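Our Visit to the Cabinet Works at Gristomstead

I had been promising myself this trip for years, ever since we inherited my aunt's kitchen with its lovely old Covum cupboards (the doors still close with that soft little thump), so when the open day was announced I put our names down before I had even asked Dwayne whether he wanted to come. He did, as it happens, mostly for the lunch.

The works sits at the far end of Fistdale, past the feed store and over a narrow bridge, and you smell the sawdust before you see the building. We were given paper badges and a cup of very good coffee, and then Lucinda Villanueva took our group of 14 around. She has been there since 2000 and started out sweeping the floor, and I don't think there was a machine in the place she couldn't have taken apart for us if we'd had the time!

We began in the lumber room, where the boards are stacked with thin strips between them so the air can get through. I had never thought much about how long wood has to sit before anyone cuts it. Lucinda let us put our hands on a piece of maple and a piece of poplar, one after the other, and the maple was so much heavier that I nearly dropped it on my foot. From there we went on to the saws, which were switched off while we walked through, and then the long bench where the drawers are glued and clamped. A young man named Gwion Pugh was fitting dovetails by hand for a special order, and he kept right on working and chatting the whole time we crowded around him.

My favorite part, though, was the hardware. You would not believe how much there is to say about a knob. Lucinda told us that people agonize for months over the color of their doors and then choose the knobs in an afternoon, although it's the knob they'll be touching every day for the rest of their lives. She likes a plain round metal one on a white door, and I have to say I've come around to her way of thinking.

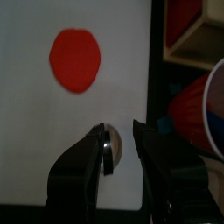
Dirk Gerlach felt that round knobs were all very well until you had flour on your hands, and that he'd take a good long pull any day. He had put pulls on every drawer at home and never regretted it. This set off quite a discussion, and we were still going when we got to the paint room, where I'm afraid we held up the group behind us.

The paint room is kept terribly clean, and you look in through a window. Each door gets 4 coats, with a light sanding in between, and I wish I'd known that before I did our bathroom vanity with one coat and a prayer.

Lunch was chili and cornbread in the old loading bay, and Dwayne had seconds. I bought a little jar of wax for my cupboards and a bag of offcuts for the grandchildren to build with. Parking is free, but wear closed shoes, as they do check. The next open day is in October, and I've already told Lucinda to expect us.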